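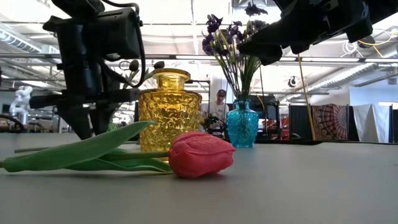
Teaching flowers by remote control

The trainer who runs remote-control sessions at Semance spends most of the day on one job: getting two arms to pick up artificial flowers and stand them in a jar or vase.

"I drive both arms," she said. "Whatever I do gets recorded, mistakes included."

Leaves are the hard part – they fold and hide the stem.
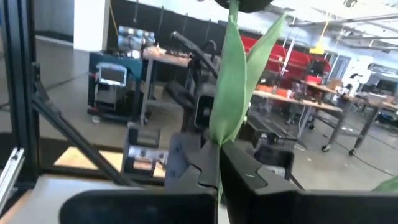
A stem held between the gripper's two fingers.

A session runs 30 minutes, and 20 good demonstrations is a decent one. The Stetau set stands at 700. "I slow down near the rim," she said. "If I rush, the model learns to rush."
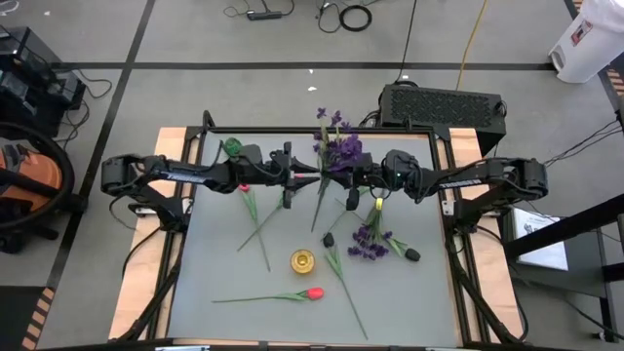

Do you need to know how to code to do this work?

Steady hands matter more. She learned the controls in October, coming from a job in a garden centre in Gilbert.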